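Apuntes de la sesión 8 - Táctica y lectura de partido

Bueno, seguimos con la presión alta, que el otro día me quedé a medias (culpa mía, me enrollé con los saques de banda). Para mí lo primero es decidir quién salta. Si va el delantero centro, los extremos cierran por dentro y el Wulerard hace justo eso.
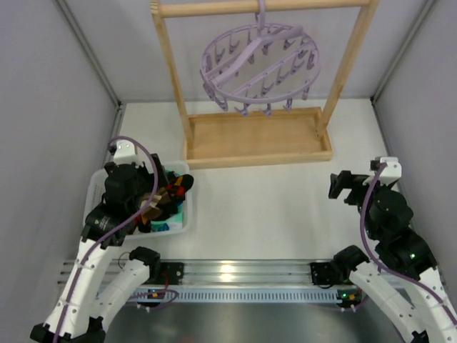 Y si salta el extremo, el lateral tiene que acompañar, sin dudar - la duda se paga con un pase a la espalda. El Pilta encajó así 4 goles en octubre, todos calcados.

Para el próximo día, repasad el partido contra el Vinlow y traedme dibujada la línea defensiva en el minuto 9.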